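Right, a few of you asked what I meant last week when I said most of my job is "writing down boring rules for arms". So, a thread. Kettle's on, get comfy 🧵

I look after the working rules for arm benches at Hastum. Two sides of A4, that's the whole document. It used to be 40 pages and I can tell you exactly how many people had read it (me, and Štěpánka Dvořáček under protest).

Tabletop jobs, pegs and mugs, that sort of thing. Small stuff, but it's where all the bad habits get learnt!

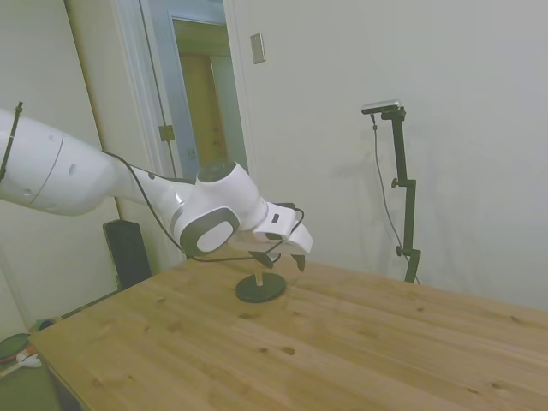
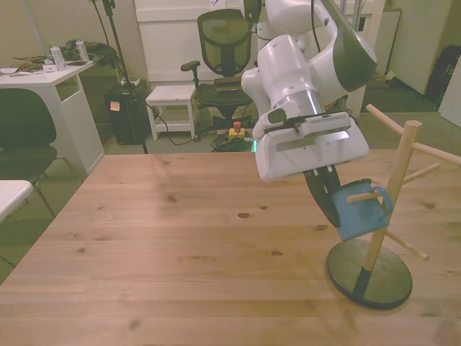
Pegs and mugs on the pine table. In the second one the mug's handle is right by one of the lower pegs.

Rule 1. The stop button has a home and everybody knows where the home is. I don't care how lovely your code is. If I walk up and say "where's your stop?" you should be able to point at it without looking round first. I do this to people at random and yes, they hate it.

Rule 1b, added in October after a long chat with Gonzalo Manzano: whoever starts the arm says so out loud. "Moving!" is plenty. You feel daft for the first morning and then you stop noticing you're doing it.

Rule 2. Cables. Oh, cables. A cable on the outside of an arm has to have enough slack for the furthest reach you're going to ask of it, and not so much that it can wander down between the fingers. Before a new job we take the arm slowly through its whole range by hand and just watch the cable. Only the cable! Don't look at the gripper, it'll distract you.

(Look at that black loop by the hand in the first picture. Loops near fingers are the thing I nag about most. I have a special voice for it apparently.)

Rule 3. One job on the table at a time. Your notebook isn't part of the job. Your tea is REALLY not part of the job. Ctibor Kuruc once left a biscuit out at the Huscombe site and the log for that run is still the funniest thing I've ever had to file.

Rule 4. Nothing on the camera stand gets touched between runs. If you bump it, you own up, we redo the calibration, no telling off. I'd much sooner lose half an hour than get to the end of the day with a pile of recordings that don't match each other.

We learnt this one the hard way on the Kadlec job. 941 runs, lovely tidy work, and somewhere in the middle a stand had been nudged and put back "more or less where it was". We ended up keeping 77 of them. I still go a bit quiet when somebody mentions it.

Rule 5, and this is the one people argue with: write down the failures in the same words every time. We've got a short list. Dropped, missed the peg, knocked the stand, stopped by person. Pick one. If none of them fit, come and find me and we'll have a natter about adding a new one.

Before that list we had "nearly", "sort of", "ok ish", and a row from Danica Polák that just said "hmm". I love her dearly but you can't sort a spreadsheet by hmm.

Rule 6. Floor gets checked before the first run and again after lunch. Cables drift. Bags drift as well, I don't know how. Chairs go back out of reach of the arm, even if you're only popping off for two minutes.

Rule 7. Speed stays low for the first go of anything new. Even if it's the same mug on the same tree and you've only moved the start position a little bit. Then you go up in steps and write the steps down. Lenka Danko wanted a proper number in here and I wanted "slow enough that you get bored", so the sheet now has both.

Somebody in the replies asked if this is all covered by the official standards anyway. Some of it, yes! Read those first, they come above anything I write. Our sheet is the everyday layer underneath, the stuff about where your tea goes. It doesn't replace a proper risk assessment and it says so in bold at the top.

And to the person who asked about training: nearly 90 minutes for a newcomer, most of it standing at the bench doing things, then they shadow somebody for a few days. No slides. I did have slides. Zekuvex borrowed them for their own induction and I've never asked for them back.

Oh and rule 8, which I always forget because it's on the back of the sheet: anyone can stop a run. Newest person, visitor, whoever. You don't have to be right about it. We say thanks, we log it as "stopped by person", we carry on.

I'm tidying up the wording on rule 2 at the moment, so if your lot have got a good line about cable slack that people really do follow, pop it in the replies. I'll pinch it and put your name next to it.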